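**Steel tea sets: anyone else using one every day?**

**kettle_moth** · August 1, 2019

I finally have my steel tea set out on the table and I'm so happy with it! Two cups, two saucers and one round little pot with a hinged lid. I got it at the Birkport flea market for 20 dollars, and the seller wanted 110 for a china set half as nice. 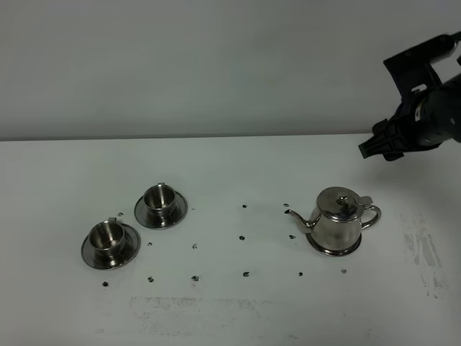
The thumb tab by the handle is my favorite part. You can hold the lid down with one finger while you pour, so no more lid in the cup (my old pot did that constantly). Does anyone know who made these? The seller thought Surero, but I can't find a stamp.

**tistport_tom**

Love the shape of that pot! I'm not sold on Surero though. The ones I've handled all had a stamp under the foot.

**brewbird**

Nice set, but steel cups? They burn my lips every time. I'd keep the pot and drink from china.

**kettle_moth**

Give it two minutes and it's fine! And I've dropped one in the sink more than once without a chip.

**oolong_again**

With brewbird on the cups. The pot I'd use all day long. How much does it hold?

**kettle_moth**

500 ml right to the top, I measured. Enough for both cups and a bit extra.

**tistport_tom**

Then have a look at Deák, they did a 500 ml one. Also, skip the steel wool! A soft cloth and baking soda got mine shiny again back in March.

**brewbird**

Baking soda, yes. Dry it right after or you'll get water spots.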